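Grasemon – Küchenwörter aus drei Generationen

README zur Wortsammlung, Fassung vom Mai

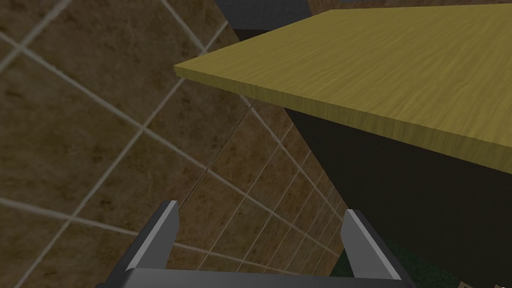 Grasemon ist eine Sammlung von 533 Wörtern und Wendungen, die in Familien rund ums Kochen, Backen und Abwaschen gebraucht werden und in keinem der Wörterbücher stehen, die wir im Haus haben. Der Name der Sammlung ist zugleich ihr erster Eintrag. Ein Grasemon ist der Rest in einer Schüssel, der zu klein zum Aufheben und zu groß zum Wegwerfen ist. Er wird in eine kleinere Schüssel umgefüllt und drei Tage später weggeworfen.

Wer nur die Daten will: Sie liegen in woerter.csv. Wer wissen will, warum in der Spalte »Bedeutung« gelegentlich Streit herrscht, muss leider weiterlesen.

Inhalt des Ordners

woerter.csv – die eigentliche Sammlung, eine Zeile pro Wort
belege.csv – Beispielsätze, mit Verweis auf die Wortnummer
familien.csv – Kürzel der beteiligten Haushalte, ohne Namen und Adressen
streitfaelle.txt – Einträge, über die keine Einigung zu erzielen war
alt/ – frühere Fassungen, bitte nicht zitieren, manche davon sind peinlich

Alle Dateien sind in UTF-8 gespeichert. Trennzeichen ist das Semikolon, denn in den Bedeutungen stehen viele Kommas. In den Bedeutungen von Valeriano Esteban stehen auch viele Semikolons, weshalb diese Felder in Anführungszeichen gesetzt sind. Wir haben ihn gebeten, darauf zu verzichten. Er hat schriftlich geantwortet, mit vier Semikolons.

Spalten in woerter.csv

nr: laufende Nummer. Lücken sind Absicht. Gelöschte Nummern werden nicht neu vergeben.
wort: Schreibung nach Gehör, sofern die Familie keine eigene hatte. Drei Familien hatten eine und waren sehr bestimmt.
wortart: Substantiv, Verb, Adjektiv, Ausruf oder »sonst«. Unter »sonst« fällt alles, was beim Öffnen des Backofens gesagt wird.
bedeutung: höchstens zwei Sätze. Ausnahmen siehe oben.
generation: 1 für Großeltern, 2 für Eltern, 3 für Kinder. Gemeint ist, wer das Wort aufgebracht hat, soweit sich das noch feststellen lässt.
noch_in_gebrauch: ja, nein, nur an Feiertagen.
familie: Kürzel, passend zu familien.csv.
quelle: G für Gespräch, Z für Zettel, R für Rezeptheft, B für Brief.

Woher die Wörter kommen

Angefangen hat es mit einem Rezeptheft, das Rosalía Prieto von ihrer Großmutter übernommen hat. Darin stand bei einem Hefeteig die Anweisung, man solle ihn »poson, bis er nicht mehr schmollt«. Rosalía hat den Teig nach bestem Wissen geposont. Er schmollte weiter. Auf Nachfrage in der Verwandtschaft gab es drei Deutungen: mit der flachen Hand schlagen, mit einem warmen Tuch zudecken, in Ruhe lassen. Alle drei stehen jetzt als 2a, 2b und 2c in der Sammlung, und jede hat in der Verwandtschaft ihre Anhänger.

Danach haben wir herumgefragt, zuerst bei Freunden, dann bei deren Eltern. Insgesamt haben 159 Haushalte etwas beigetragen. Die meisten behaupteten zunächst, bei ihnen gebe es solche Wörter nicht. Nach der zweiten Tasse Kaffee gab es sie dann doch. Die ergiebigste Frage war übrigens die nach dem Ding, mit dem man Gläser aufbekommt. Dafür gibt es allein dreiundzwanzig Einträge, darunter einen Vornamen.

Geführt wurden die Gespräche von Noelia Sepúlveda und Unai Manzano. Noelia hat mitgeschrieben, Unai hat gegessen, was angeboten wurde. Beides war nötig. In der Spalte quelle erkennt man seine Gespräche daran, dass die Belege ab der Mitte spärlicher werden.

Ein kleinerer Teil stammt aus Zetteln, die in Kochbüchern lagen. Sie sind schwer zu datieren und oft schwer zu lesen. Auf einem steht nur »Zukia nicht vergessen!!«. Wir wissen bis heute nicht, ob Zukia eine Zutat, eine Nachbarin oder eine Katze war. Der Eintrag hat die Wortart »sonst« und eine leere Bedeutung, und er bekommt mehr Zuschriften als jeder andere.

Einige Einträge zum Kennenlernen

marchal (Adjektiv): auf der Unterseite schwarz, auf der Oberseite roh. Wird von Pfannkuchen gesagt, in einer Familie auch vom Schwiegersohn. Beleg: »Der erste ist immer marchal, den kriegt der Papa.«

abknuseln (Verb): die Kruste von einem Auflauf lösen und im Stehen essen, bevor die anderen am Tisch sitzen. Das Verb kennt in seiner Familie nur die zweite und dritte Person. Ich knusele nicht ab.

Tellerfrieden (Substantiv): die Zeit zwischen dem letzten Bissen und der Frage, wer abwäscht. Dauert laut Beleg »nie lang genug«.

nachsalzig (Adjektiv): beleidigt, weil jemand am Tisch ohne vorheriges Probieren zum Salz gegriffen hat. Beschreibt den Koch, niemals das Essen.

Hinterdeckel (Substantiv): Deckel, der zu keinem Topf gehört. Mehrzahl häufiger als Einzahl.

zwiegeln (Verb): Zwiebeln so lange dünsten, wie es im Rezept steht, feststellen, dass das Rezept lügt, und weiterdünsten.

Oha-Schublade (Substantiv): die unterste. Klemmt.

Was wir aufgenommen haben und was nicht

Aufgenommen wurde ein Wort, wenn mindestens zwei lebende Personen es ohne Vorsagen verstanden. Bei Wörtern der Generation 1 genügte in einzelnen Fällen eine Person, sofern sie energisch genug war. Diese Zeilen tragen in der Bedeutung den Zusatz »(Einzelzeugnis)«.

Nicht aufgenommen wurden Dialektwörter, die sich anderswo nachweisen lassen. Das hat zu Enttäuschungen geführt. Eine Familie war überzeugt, ihr Großvater habe den »Knust« erfunden, und hat die Mitarbeit nach unserer Antwort eingestellt. Auch Markennamen, Kraftausdrücke und der gesamte Beitrag eines Haushalts, der sich die Wörter erkennbar am selben Abend ausgedacht hatte, blieben draußen. Letzterer war allerdings recht gut.

Von den ursprünglich eingesandten Vorschlägen sind rund 200 auf diese Weise entfallen. Sie liegen nicht bei. Bitte nicht danach fragen, Noelia hebt sie auf und würde sie sonst herausgeben.

Bekannte Mängel

Die Sammlung ist nicht repräsentativ, und zwar für nichts. Sie enthält zu viele Leute, die gern reden, und zu wenige, die gern kochen. Einpersonenhaushalte fehlen fast völlig. Wer allein lebt, hat vermutlich auch Wörter, sagt sie aber zu einer Pfanne, und die füllt keinen Fragebogen aus.

Die Angaben zur Generation sind mit Vorsicht zu genießen. In 125 Fällen haben zwei Generationen derselben Familie das Wort für sich beansprucht. Wir haben dann jeweils die ältere eingetragen und uns die Beschwerden der jüngeren angehört.

Die Schreibung ist uneinheitlich. »Grasemon« kommt in den Belegen auch als »Grasemohn« und »Krasemon« vor. Wir haben das stehen gelassen. Ein Versuch, alles zu vereinheitlichen, liegt in alt/ und hat aus sämtlichen Mohnkuchen der Belege Monkuchen gemacht.

In belege.csv fehlen einige Zeilenverweise, vor allem bei Verben. Wer Lust hat, sie nachzutragen, bekommt von uns Dank und eventuell Kuchen.

Streitfälle

Die Datei streitfaelle.txt ist mit der Zeit länger geworden als geplant. Der größte Posten betrifft die Frage, ob »poson« ein schwaches oder ein starkes Verb ist. Abilio Carretero, der die Grammatikspalte betreut hat, bis wir sie abgeschafft haben, tritt für »ich pos, ich pas, ich habe geposen« ein. In den Belegen findet sich davon nichts. Er hält das für eine Schwäche der Belege.

Der zweite Posten ist die Grenze zwischen Grasemon und »richtigem Rest«. Die Vorschläge reichen von zwei Esslöffeln bis zu einer Portion, »die ein höflicher Gast noch schaffen würde«. In woerter.csv steht jetzt keine Menge mehr.

Häufige Fragen

Darf ich ein Wort einsenden?
Ja. Bitte mit Bedeutung, einem Satz aus dem Leben und der Angabe, wer es zuerst gesagt hat. Ein Rezept muss nicht dabei sein. Es ist aber noch keines zurückgeschickt worden.

Darf ich ein Wort zurückziehen?
Ja, solange es Ihre Familie war. Ein Schwager ist Familie, ein früherer Schwager nach längerer Debatte auch.

Warum steht mein Wort unter dem Kürzel einer anderen Familie?
Weil die schneller war. Beide Kürzel einzutragen wäre möglich und ist für eine spätere Fassung vorgesehen, zusammen mit vielem anderen.

Wird es ein Buch?
Valeriano arbeitet an einem Vorwort.

Nutzung

Die Sammlung darf für Unterricht, Forschung und Tischgespräche frei verwendet werden. Bei Abdruck bitte »Wortsammlung Grasemon« als Quelle nennen. Die Beispielsätze sind mit Einverständnis der Haushalte enthalten, die Kürzel sollen nicht aufgelöst werden, auch nicht aus Spaß und auch nicht, wenn man die eigene Tante erkannt zu haben glaubt. In zwei Fällen war es die falsche Tante.

Für Sprachstatistik eignet sich das Material kaum. Für eine Seminararbeit über Wortbildung hat es schon einmal gereicht, die Note kennen wir nicht.

Änderungen in dieser Fassung

Einundvierzig neue Einträge, überwiegend zum Thema Abwasch.
»Tropfonkel« und »Tropftante« zusammengelegt, da beide dasselbe Abtropfgitter meinen.
Grammatikspalte entfernt (siehe Streitfälle).
Grammatikspalte auf Wunsch wieder eingefügt.
Grammatikspalte endgültig entfernt.
Bedeutung von »nachsalzig« gekürzt. Der Einsender ist jetzt nachsalzig.
Tippfehler in familien.csv behoben, der einen Haushalt mit dreizehn Großmüttern ausgewiesen hatte.

Mitwirkung

Gespräche und Mitschrift: Noelia Sepúlveda, Unai Manzano
Rezepthefte und Zettel: Rosalía Prieto
Bedeutungen: Valeriano Esteban
Grammatik, ehemals: Abilio Carretero

Hinweise zu Zukia bitte direkt an Rosalía, am liebsten abends nach acht. Vorher wird gekocht.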